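Supplier visit: Motbridge demo day, two-arm kitting cell

Motbridge opened its applications lab to integrators in February, and I spent the morning session at the Draltari station. Draltari is the company's two-arm package for small-part kitting and light assembly: two arms, two multi-fingered hands, a controller and a set of board layouts called Weris. It is sold as one line item. The quote I was handed covers installation and 8 hours of operator training, with spare fingers priced separately.

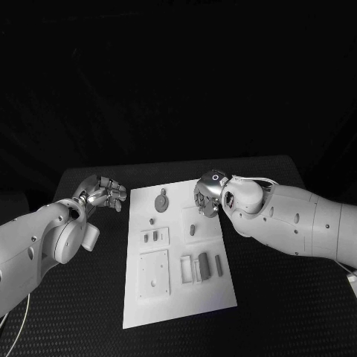

My interest was in changeover. Our kits run in lots of 200, and most of the setup time on our present cell goes into swapping grippers and reteaching pick points. Motbridge's position is that one hand should cover the whole part family. The Weris board is a reasonable test of that, with short upright pegs, a disc with a small knob, flat plates, and both a thick cylinder and a thin rod lying on their sides. The thin rod is closest to what we handle. Motbridge quotes a minimum diameter in the data sheet but no tolerance on part position, and I have asked for it in writing.

Layouts are stored as recipes on the controller. The standard library holds 663 part entries, and custom entries can be made from a CAD file or by hand guiding. Hand guiding is included in the base price. CAD import is a yearly license.
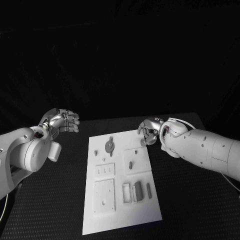 Draltari station, right hand over the upper corner of the board, left hand closed.

Service terms are ordinary. Finger joints are to be inspected every 4,000 cycles, which is nearly a month of single-shift work at our rate. Joints are replaced as a module. The arms carry a separate warranty from the hands, and the hand warranty is the shorter of the two.

Cabling needs a look before purchase. Part of it runs outside the arm covers, and in our cell the left side passes close to a guard post. Motbridge offers a sleeve kit.
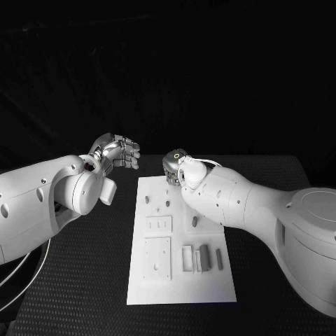 Weris board with slotted panel, square plate and upright pegs.

The controller interface is plain and readable. Recipe edits took few screens. Fault messages are numbered, with the text in a separate PDF, and I would want that changed.
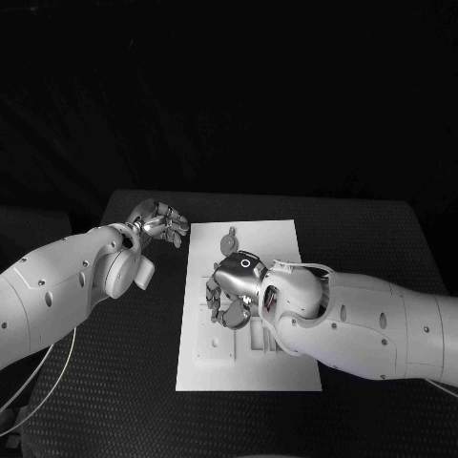
Ajayi disagreed with me on the hands, arguing that a two-jaw gripper with a quick changer would do our lots at lower cost, and that finger inspection would eat whatever we saved on changeover. I have asked Motbridge for cycle data on both configurations and will add it to the comparison sheet.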